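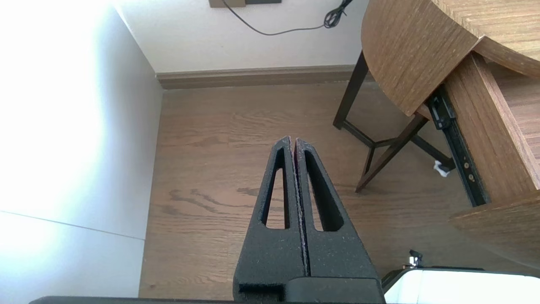
*By Tharun Bhat | Exam Prep Diaries | April*

So I finally went to the open day at the Skernham study center, the one that runs the coaching batches for the clerk and land records recruitment tests. I've been preparing at my kitchen table for months and I wanted to see what a proper classroom setup is like before I spend any money on one. A few of you asked me to write it up, so here goes!

I took the early bus and got there at 9, which was too early for the talks but just right for the tea. The sign-in desk gives you a paper badge and a schedule, and then you wander. I wandered straight into the wrong room and sat through ten minutes of a session for people who already had interview dates. (Very useful, if I ever get that far.)

The first talk I was meant to be at was on the written paper. The teacher, Oduor Mbwambo, was my favorite person of the whole day. He talks fast and draws on everything. He put one old question on the board, a percentages one about a grain dealer, and had us solve it the long way, then the way he does it, in two lines. I've been doing those the long way since school! He also told us to stop collecting old papers and start timing ourselves on the ones we have. I felt a bit seen, because my downloads folder is mostly solved papers I haven't opened.

After that they handed out a mock test. It was 29 questions, general knowledge and reasoning mixed together, on a real answer sheet with the little bubbles. I always practice on my phone, so filling in bubbles by hand slowed me down more than I expected, and I skipped a row near the end and had to rub out half a column. I'm going to print some blank sheets this week. My score was fine, nothing to brag about. Reasoning went well and state geography went badly, same as ever.

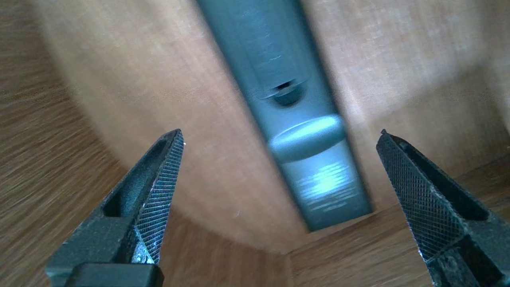 Lunch was on your own, and the place across the road does a good egg roll. I ended up at a table with people from the evening batch, and we compared books. Most of them use the Dissanayake guide for arithmetic and the Redska one for general knowledge. I have the Redska already and I think the current affairs part is thin, but they all said the chapter tests at the back are the reason to buy it. I'd never even looked at the back, so that's on me.

The afternoon had a session on filling in the application form, and I nearly skipped it. Glad I didn't! They went through photo size, signature, category certificates and what to do if your name is spelled one way on your school certificate and another way on your ID. Mine is, by one letter. The advice was to sort that out before the form opens, so I've added it to the list.

I looked into the library too. It's small and the chairs are hard, but it's quiet and it stays open late, and members can borrow 3 books at a time. The fees are on a sheet at the front desk. The full course is more than I want to pay, but there's a test-only plan where you come in, sit the mock, and get your paper back marked. That's the one I'm leaning toward. The Flemirdale branch has the same plan and it's closer to my sister's place, so I may go and see that one before I sign up for anything.

If you go to the next one, take your own pencil and eraser, and get to the form session early so you can sit near the front. The microphone kept cutting out and the people at the back missed half the answers. I'll post my notes on the percentages trick once I've copied them out neatly.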